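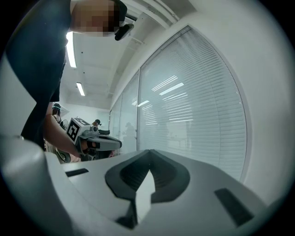

Bent over the work, with one arm reaching forward.

About Bennani

Bennani is a small company in Halleck that repairs chairs. We replace woven seats of cane, rush and paper cord, we glue loose joints, and we make new stuffing for seats which have become flat. We also teach these skills to adults in evening courses.

How we started

The company was opened by Nabila Benjelloun and Aurelio Solís. Nabila learned seat weaving from her uncle, in whose shop she spent her school holidays. Aurelio was trained as a joiner and for many years he made stairs. They met in the waiting room of a driving school, where both had to take the lessons again in a new country, and they discovered that each of them had a broken chair at home. Aurelio could repair the wood of his chair but not the seat. With Nabila it was the opposite.

For the first two years they worked in the back part of a former bakery on Maludov Street. The floor had a strong slope for the washing water, and this made it difficult to say if a chair was standing straight. Aurelio built a flat platform for checking the legs. We have taken this platform with us to our present building, although the floor is level now, because everyone is used to it.

The name Bennani is the family name of the uncle. He gave his permission by telephone and asked only that we spell it correctly on the sign.

What we do

Most of our work comes from private homes. A typical order is a set of dining chairs where one seat has broken and the others will follow soon. We look at all of them and tell you which ones can wait. We prefer to repair what is necessary and see you again later.

We weave cane by hand when the frame has holes drilled around the seat opening. When the frame has a groove, we use cane that is woven already in a sheet and pressed into the groove with a spline. Many customers do not know which type they have. It is enough to turn the chair over and look, or to send us a photograph from below.

Rush seats need more time. The rush must be made damp and twisted while it is being woven, and afterwards the seat has to dry before anyone sits on it. Paper cord is faster and it is very strong, but it does not like spilled water. If there are small children in the house we will mention this to you.

In joinery we do loose joints, broken rails, missing stretchers and feet that have been eaten by damp. We use hot hide glue on old chairs, so that the next person who repairs them can open the joint again. We do not strip paint and we do not do modern office chairs.

The courses

The school part of Bennani began in June, some years after the workshop, when a customer asked if she could watch her own chair being woven. She came with a friend, and the friend brought another chair. Now we have courses during the whole year except in the hottest weeks.

A group has no more than nine people. The beginner course has five evenings, and in this time you will complete one seat in the six-way pattern, which is the pattern you see on most old café chairs. You may bring your own chair if we have looked at it before. If you do not have one, we keep a stock of practice frames and you can take the finished frame home as a stool.

The second course is for rush and cord. It is useful to have done the beginner course, but we do not insist on it. There is also a weekend for loose joints, taught by Aurelio, where you should wear clothes that can receive glue.

Our courses are held in English. Nabila can explain also in French and Arabic, and Aurelio in Spanish. Between us we make mistakes in all of these languages and the students correct us politely.

Our materials

Cane is sold by thickness, and we keep all the usual ones in the drawers beside the entrance. You can buy small quantities from us, also if you are not a student. The rush comes from one supplier, Bresamell, who cuts it in summer and delivers it in long bundles — you will smell it before you see it. In a year of bad weather there may be less of it, and then rush orders have to wait. We will tell you this at the beginning and not after we have taken your chair.

Offcuts of cane are given away. Gardeners use them for tying beans.

Prices and waiting time

Hand caning is priced by the number of holes in the frame, so you can calculate the cost yourself if you have patience. Joinery is priced after we have seen the chair. The estimate is free and written on paper, and we do not begin until you have signed it.

Please put a label with your name under the seat before you bring the chair. We have now repaired more than 1,000 chairs, and many of them look like sisters.

Visiting us

The workshop is behind the old post office in Halleck, through the green gate. There is a place to stop a car for unloading, but please do not leave it there, as the neighbor needs to pass with his van. You do not need an appointment to show us a chair in the morning. In the afternoons we are weaving and we may ask you to wait until a row is finished.

Once a year we open the doors for everyone. This year the open day is on 9th September, from late morning until the coffee is gone. You can try a few rows on a practice frame, and chairs brought on that day will be looked at without charge.

For questions about a course or a repair, write to us or call in the morning. If we do not pick up, our hands are probably wet from the cane, and we will call you back.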